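Report on the August Open Day at the Rutitz Simulation Laboratory

At the invitation of the laboratory, a delegation from the Berge Technical Association attended the August open day at Rutitz. The program opened at 9:30 a.m. with a short welcome and a review of the past year's work. Members then moved to the demonstration hall, where the household manipulation project, known internally as Ukum, was shown on a large display.

Ukum trains control software for a single robot arm entirely in simulation before any hardware is committed. The library holds 411 rendered household layouts at present, and 209 of these include a kitchen counter. Our hosts chose one of the counter layouts for the morning session, with a kettle, a sponge and a stoppered glass bottle among the objects on the marble top.
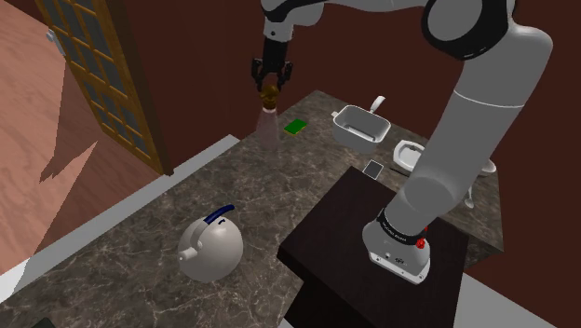

Jordan Dunmore, who led the session, explained that grasping tasks are scored on contact force, clearance from neighboring objects and final position. A run that completes the task but brushes against another item is recorded as a partial result. Members asked how the software deals with transparent materials, a known difficulty for camera-based systems. The laboratory varies lighting and tint between runs, and every run in the current series — 1,357 to date — is stored with its settings so that it can be repeated exactly.

The second part of the demonstration dealt with small parts and narrow openings. In this type of task the gripper must hold a small object above an upright container with little margin for error. The arm works from a fixed base beside the counter, and the planner must find a path that leaves the remaining tableware undisturbed. Several members remarked on the level of detail in the layout, which extends through the doorway to a sofa in the next room. 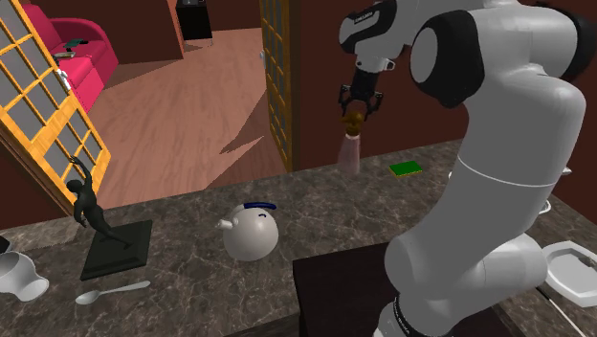 Briltus asked whether results obtained on a screen would hold up on a real counter, with worn fingertips and an uneven surface, and suggested that the laboratory publish its failed runs along with the successful ones. The hosts replied that a summary of failures is in preparation and will be sent to all attending organizations.

Lunch was served in the east building, followed by a discussion of training placements. The laboratory can accept 2 trainees from the Association in the coming year, each for a full term. Applications should be sent to the Association's office, which will forward them to Rutitz together with a letter of support.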